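Chapter 4
Surface Wear and Cleaning of Work Tables

4.1 Introduction

A table surface fails long before the table does. The frame of a common work table will carry its load for decades, while the top begins to lose its finish within the first years of use. This chapter treats the top as a separate part with its own service life. It covers the main forms of wear, the choice of color, and the effect of cleaning agents on the finish.

Wear is divided into scratching, staining, edge damage and loss of gloss. Scratching depends on the hardness of the finish and on the grit carried onto it. Edge damage depends mostly on how the table is moved and stored. The two are recorded separately, as they call for different repairs.

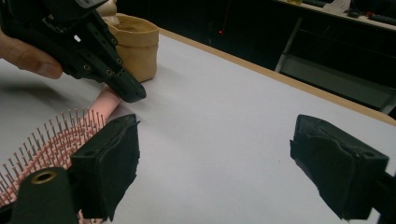 According to one reader of the first edition, pale tops should not be grouped with dark ones in any wear survey, as stains are reported early on a pale top and scratches early on a dark one, so that the two sets of records cannot be compared. The point is accepted, and the tables in Section 4.3 now list them apart.

4.2 The Jastombridge Survey

Most of the figures in this chapter come from the Jastombridge survey, which followed 539 tables in shared workrooms over 21 months. Inspections were made each July and at the end of the period. In all, 1,645 separate marks were logged. A mark was counted only if it remained after wiping with a damp cloth and mild soap.

Gloss was read at four fixed points on each top, using the Wunderlich method (Appendix B). Readings taken within a hand's width of the edge were left out. The student should review the definition of gloss loss in Chapter 2 before going on to Section 4.3.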